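Booker Rosenthal has repaired fine chain for Sodton, a small jewelry workshop, long enough to have firm views on solder. Most of the pieces that cross his bench are pendant necklaces, and most have failed in one of two places: the end ring next to the clasp, or the link that sits under the bail.

"People blame the clasp," he says. "The clasp is usually fine. The ring next to it is thinner wire and it takes all the movement."

We spoke on Friday, January 23, 2026, after the December returns had been sorted. Rosenthal had 58 chains logged for repair from the holiday period. Of those, 33 were cable chains, the plain oval-link type sold with light pendants.
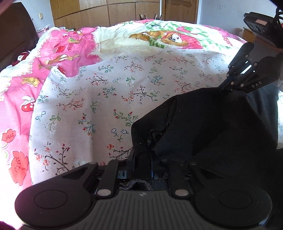
Can a worn jump ring be closed up again without solder?

It can be closed, but it will open at the same spot under load, so a replacement ring with a soldered joint is the normal repair.

Rosenthal sorts incoming work by link type before he looks at the metal. Cable and curb chains are repaired link by link. Box chain is slower, as the links fold into each other and solder runs into the next one if too much is used. Snake chain he mostly declines. "A kink in snake chain stays a kink. I can cut it out and join the ends, but you will see the join and feel it on your neck."

His main concern is the match between pendant and chain. The Grurkito line, which Sodton services, ships one pendant on two different chains depending on the price level. The lighter version comes back more often. The pendant is the same weight in both cases, and the bail has a cast seam on its inner face that cuts into the softer links.

"I file the seam down on every one that comes in," Rosenthal says. "It takes a minute. If it were done at the factory I would see fewer of them." 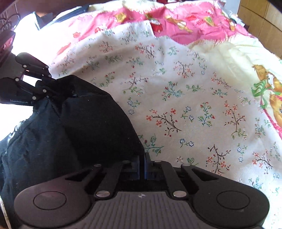
Close view from behind the grip, with black fabric to the left.

Asked what a buyer should check before paying, he starts with the bail. It should slide along the chain with no catch in either direction. Next is the clasp. He prefers a lobster clasp to a spring ring for anything heavier than a plain charm - the spring in a small ring clasp is steel, and it rusts if the necklace is worn in the shower.

He is less strict about thickness. A thin chain that moves freely will often outlast a thicker one with stiff links. The Asadi rope chain is his usual example: fine wire, tightly wound, and it holds up well as long as it is stored straight.
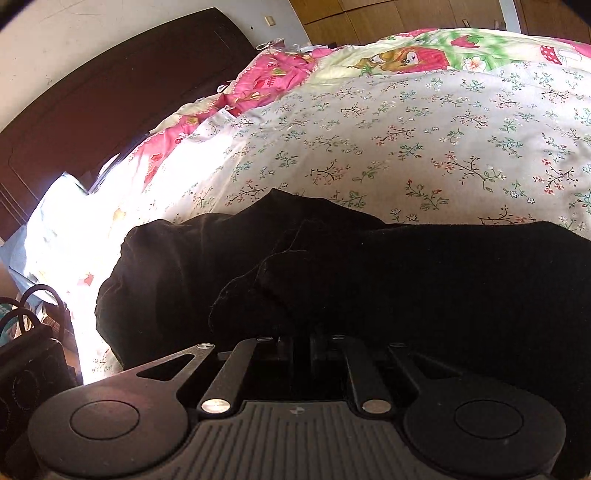 Storage is where he thinks most owners go wrong. Chains left in a heap knot themselves, and the damage is done when someone pulls at the knot. His method is to lay the chain on a flat plate, add a drop of light oil, and open the knot from the middle with two pins. The oil comes off afterward in warm water with dish soap.

Plating is a separate matter. Sodton sends plated work out to Kodholm, with a minimum batch of 50 pieces, so a single necklace may wait some weeks. Rosenthal tells customers this at the counter. He also tells them that plating over a worn link does nothing for its strength.

"The link has lost metal. Plating puts back a skin. I would change the link first and plate second, and if they only want to pay for one, it should be the link."

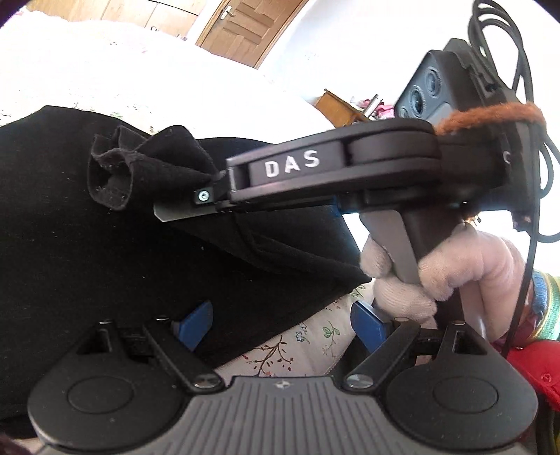

The "DAS" unit with its plate against a fold of black cloth.

On polishing, he keeps it short. Chains are cleaned by hand or in a tumbler with steel shot, and he uses a 600 grit paper only on clasps and end tags. A powered wheel will grab a loose chain and wrap it around the spindle. He has a drawer of broken lengths from people who tried it at home.

Solder color is the last item on his list. Rose gold is the hardest to match, and a yellow joint in a pink chain shows up in daylight even when it looks right under the bench lamp. He checks each one at the window before it goes back in its bag. Repairs that fail the check are cut and done again with a fresh link.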